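Drutholm Local History Evening: the town clock talk
Notes for me, please don't photocopy 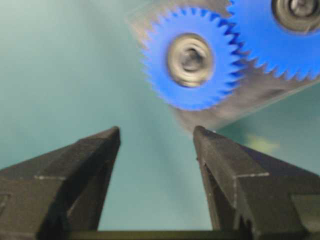

Start with the complaint. In 1814 the parish paid for a clock, and by September of the same year there was a letter saying it was wrong. Read the letter out in full, slowly, do the voice if the room is friendly. Pause after "a public falsehood".

Slide 2. Why one clock mattered. Before it, Drutholm ran on the sun, the church bell and whoever shouted loudest at the market. Wanon, over the hill, kept its own time and was smug about it. Ask who has ever missed a bus to Wanon. All hands go up. Move on before the stories start.

The 13 minutes. The two towns disagreed by 13 minutes for most of a generation. Carriers charged by whichever clock suited them. Eun-ji Min found the carrier's account book, so credit her here and not at the end like last time.

Slide 3, the map. It is upside down on purpose (north wasn't at the top for this surveyor). Say so early or someone will spend the whole slide with their head on one side.

Railway time. Keep this short. Everyone thinks they know it. The good bit is the Prarside innkeeper who kept two clocks behind the bar and closed by the later one. Do-yoon Wi thinks he made it up for the magistrate. I think so too, but it gets the laugh.

If running over, drop the sundial. If running under, God help us, the sundial.

Questions, 10 minutes. Likely ones: why is it still slow (money), can we go up the tower (no), was my great-grandfather the clock winder (everyone's was).

Thank the tea people. Take the pointer home this time.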